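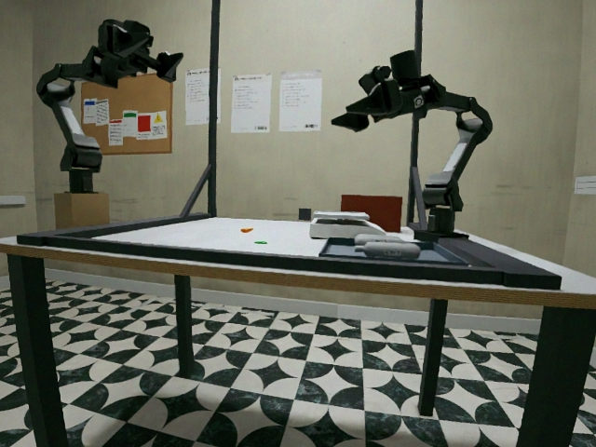 Notes on episode collection, two-arm bench in simulation

28/05/2018

The collection run for the Nollum task set closed on Friday with 3,179 episodes on disk. The plan called for fewer, but the first batch turned out to be unusable and I kept going past the target once the pipeline was stable. This post records what changed between the two batches.

The setup first. There are two arms, one at each side of a white-topped table, driven by a pair of hand controllers. The operator sees the rendered view and nothing else. A layout has two tiny pieces on the tabletop, one orange and one green, plus the larger items: a white device like a weighing scale, a shallow tray, and two pale gray bottles lying on their sides at the tray. Most of the instructions in the set concern the bottles. The two small pieces are used for the hard instructions, where the fingers have to close on something barely larger than their own tips.

The first batch was 600 episodes. I trained on it and the policy learned to reach for one spot on the table. The cause was in my layout sampler, which drew positions from a fixed seed that was reset on every launch. Since I launched once per session, each session began with the same 60 layouts in the same order. I found this only when Efthymia Nikolaidis overlaid the start states and asked why the plot had so few dots.

Changes made for the second batch:

The seed is now written into the episode header and checked against all earlier headers before recording starts.

The background is randomized separately from the objects. Wall color, floor pattern and the papers on the cork board are drawn from their own lists. The patterned floors are slow to render but worth keeping. A policy trained only on plain floors lost track of the dark gripper fingers as soon as the floor got busy.

Operators alternate arms by instruction. In the first batch I did nearly everything with the right arm, being right-handed, and the left arm's data was mostly it standing still.

Failed grasps are kept and tagged. An episode with a miss and a second try is one episode, with the miss marked by time step. Liesbeth Van der Linden argued for dropping them. We trained both ways, and the version with misses recovered better when a bottle rolled. She still thinks the tags are too coarse and she may be right.

The recorder stores joint positions, gripper opening and the operator's commands at the same rate. Do not log only the measured positions. The commands lead the measurements by a few steps, and the offset grows when the arm is pushing on something.

Storage is handled by Jevidari, our own small format, one file per episode. It has no index yet, so loading the full set means opening every file. I will write the index in August unless someone else wants it.

The next round needs 200 episodes with both arms on one object, starting with the larger-looking bottle.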